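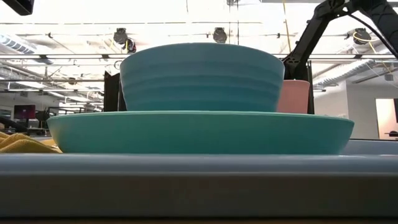
Pleddale Kitchen Swap Finds a Home for Teal Bowls and Pink Cups

Home News Community Food Contact

2 min read

Last updated 3/4/25

PLEDDALE -- If you have a cupboard full of bowls you never reach for, Joelle Obeidat would very much like to hear from you. Her kitchen swap, which started in December with four neighbors and a pot of soup, now has 314 pieces on its shelves, and she is still happily saying yes to more.

Teal dishes have been the big favorite so far, the ribbed ones especially, and anything salmon-pink tends to be spoken for by lunchtime. Obeidat likes to stack a small bowl on a wide one and set a cup close by, so that people can picture the set on their own table. 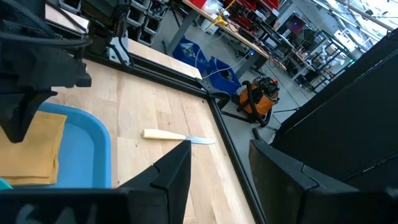
Kitchen knives are welcome too, as long as they come wrapped in a thick cloth -- an old yellow duster will do nicely -- and are handed over in person. Trays are always wanted, and so are dish towels, washed and folded if you can manage it.

Households may take home up to three pieces per visit. Raghda Hijazi is keeping the list of wanted items and would dearly love a few more soup bowls.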